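**Records and property room: change to evidence intake, effective 22/10/2026**

The Tustdale Police Department has moved its evidence and found-property intake from the front desk to the rear annex on Achterberg Street. The change affects officers, the records unit, and any resident who needs to turn in or claim an item. Retirements, promotions, and the new patrol map are covered in a separate item.

**What has changed**

Until now, property was logged by hand at the desk, placed in a temporary locker, and entered into the records system by the next shift. The paper log and the system entry were made by different people, and the two did not always agree. An internal review that closed in May compared 600 property entries from the past year with the matching paper slips. In 266 of them, at least one field differed. Most of the differences were small: a shelf code missing a digit, a time entered in the 12-hour format without AM or PM, a street name shortened in a way the search function did not recognize. None involved a lost item. They did slow down release, and they meant extra calls between the records unit and the county prosecutor's office.

Under the new procedure the officer who brings the item in makes the system entry before the item leaves his or her hands. The paper slip is printed from that entry. Handwritten slips are accepted only when the system is down, and each one must carry the badge number of the officer and the initials of the shift supervisor.

**The annex**

The annex was used for file storage until last year. The old shelving was taken out and the files were sent to the county archive in Listdale. The room now has a service window on the street side, a counter on the department side, and pass-through lockers between the two. A locker opens from one side only at any given time. Once an officer closes the door, it can be reopened only by property room staff.

Access is by card. Each card read is stored with the date, time, and door number, and the door log is kept for 5 years. Officers who have not yet had their cards updated should see the records supervisor, Bernadette Hutchins. Old cards will still open the main building but will not open the annex.

Temperature in the cold storage unit is recorded automatically. An alert goes to the dispatch console if the reading stays out of range. Dispatchers have been given a one-page instruction sheet on who to call and in what order.

**Packaging**

The packaging rules have not changed in substance, but several are now enforced at the counter. An item that does not meet them will be handed back to the officer for repacking.

- Paper bags for clothing and cloth of any kind. Plastic traps moisture and is not to be used, even for a short period.
- Firearms are unloaded and tied into a rigid box. Ammunition goes in its own container with its own entry.
- Sharps go in a hard tube with the hazard label facing out.
- Cash is counted by two people, both of whom sign across the seal.
- Phones and tablets are placed in a shielded bag. The power state at the time of collection goes in the notes field.

Labels go on the upper right corner of the front of the package. This sounds minor, but the shelves are narrow and the scanner cannot read a label that has been wrapped around an edge.

Large textiles such as banners, blankets, and table covers are folded once along the length and then rolled in clean paper. They are not to be folded into a square. Creases make later examination harder, and printed surfaces may transfer when pressed face to face.

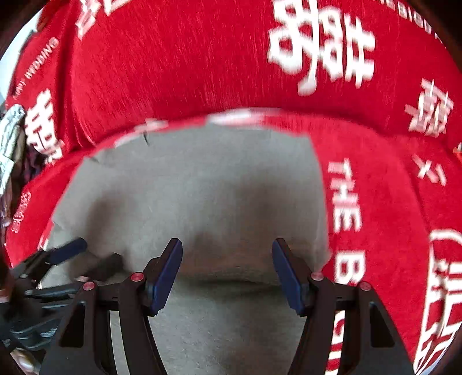

Items too large for a locker, including bicycles and tools longer than the counter, are still taken to the fenced area behind the garage. The officer makes the entry in the annex first, prints the tag, and attaches it before moving the item. The Wandar Road substation has no large-item storage and should not accept bicycles from the public.

**Found property**

A resident who finds something may bring it to the annex window during business hours. The finder will be asked for a name and a phone number, and will get a printed receipt. Giving a name is optional, but a finder who does not give one cannot later claim the item if the owner is not located.

Owners should bring a photo ID and some proof that the item is theirs. A serial number, a receipt, or a clear earlier photo will usually do. For keys, a description of the ring and any tags is enough. Staff will not read out a description over the phone. Callers will be asked to describe the item first.

Releases connected to a court case need written clearance from the prosecutor. The property room cannot speed this up, and asking at the window will not change the order in which requests are handled. The case number should be included in any message.

**Staffing and training**

The property room has 3 full-time positions, all filled. Patrol officers complete a short session on the entry screen before their first annex drop-off. The session covers the required fields, the locker sequence, and the steps for correcting an entry. Corrections do not overwrite the original. The first version stays in the record, with the change and the name of the person who made it shown underneath.

"The most common mistake in training was skipping the shelf field and planning to come back to it," Hutchins said. "The system will not print a slip until that field is filled. If an officer is stuck on that screen, that is the first thing to check."

Supervisors will run a spot check each month. Items are picked at random from the shelf and traced back to the entry, and a second set is picked from the system and traced to the shelf. Results go to the deputy chief and are filed with the door log.

**Open points**

The label printer at the Wandar Road substation has not been replaced. Until it is, officers based there should bring items directly to the annex. The entry screen also does not yet accept more than one officer name per item. The second name goes in the notes field for now, last name first, followed by the badge number.

Questions about the procedure go to the records unit by internal mail or at the annex counter.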